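Two sets of fingers and a basket of snacks

I have been putting off the gripper comparison since spring. In August I had the table clear of other projects, so I did it. These are my notes, mostly for Manju Shakya, who asked which fingers to order, and for anyone else with a small arm and a limited budget.

The task was packing. Small packaged goods go from the tabletop into a plastic basket. I picked it because it mixes boxes with wrappers, and a gripper that is good at one is often bad at the other. I ran everything at the same speed and used the same goods for both sets.

The first set is what I call the open fingers. They are black and angular with the middle left out, so they weigh little and the wrist camera can see through them. I had been using solid ones before, and they hid the thing I was trying to pick up for the last part of every approach. With the open ones I can still see some of the packaging through the finger, which makes it much easier to tell if I am lined up.

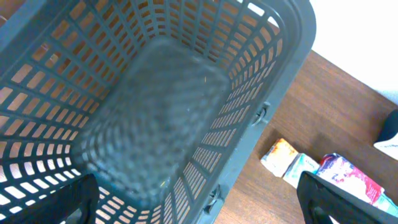 Wrist camera view over the empty basket, with the packages still on the table to the right.

The wrist camera needed more work than the fingers did. I had the focus set for the table, and then the basket came up much closer to the lens than I had planned. In the view I settled on, the rim is clear and the bottom is soft. I can live with that. For placing, I need to know where the rim is, and the arm can let go a little above the bottom without hurting anything.

The basket itself was a harder target than I expected. Light comes through the slots and makes bright bars on the walls, and my edge finder wanted to treat every one of them as a separate box. I tried lowering the exposure, which helped with the bars and made the inside too dark. In the end I masked the walls and only looked for the rim. Dinesh Jaiswal suggested putting a sheet of paper around the outside, and that would work too, but I wanted to leave the basket as it was.

I logged 14 hours over the whole test, counting setup. The log has 1385 grasp attempts in it. That includes a lot of bad ones from the first evening, when I had the jaw offset wrong and kept closing on the edge of a box. I left them in the file but took them out of the comparison.

Boxes were no trouble for either set. The open fingers were a bit faster because I did not have to back off and check. Flat wrappers were where the two sets differed. The tapered, pointed fingers can get under an edge that the wide ones just push across the wood. On the other hand, the pointed ones turn a box if they meet it off center, and once it has turned you have to start the approach again.

Soft things were the last part. Cloth and crumpled paper give the controller very little to feel, so force limits that are fine for a box will close all the way and still report nothing held. I changed the check to use jaw position along with motor current. I also slowed the lift. A fast lift smears the head camera view, and then I can't tell from the recording how much of the material was in the jaws.

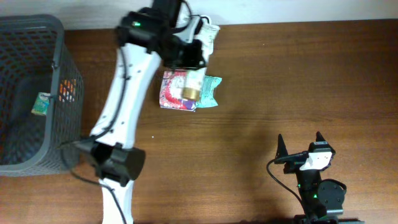

What I would order

If you are only picking boxes, get the open fingers and stop there. If wrappers are part of the job, get the pointed ones as well and plan on swapping. My swap takes 3 minutes with the screws I have now. Benedicta Wumbei uses a quick-release plate on hers and I may copy it.

Keep two cameras if you can. The wrist view is best for lining up, and the overhead one is the only way to see where the cables are. I had to reroute mine twice because a loop near the elbow kept getting too close to the basket.

The controller settings are in a text file that I will send to anyone who asks. I still want to try softer pads on the open fingers, and Ermanno Sartori has offered me a pair to test.

Recent posts
Moving the arm controller to a 2000 Hz loop
Cable ties, clips and sleeves on a small arm
Wrist camera focus: fixed or adjustable
Notes on masking a basket rim
Why I went back to screws on the tool plate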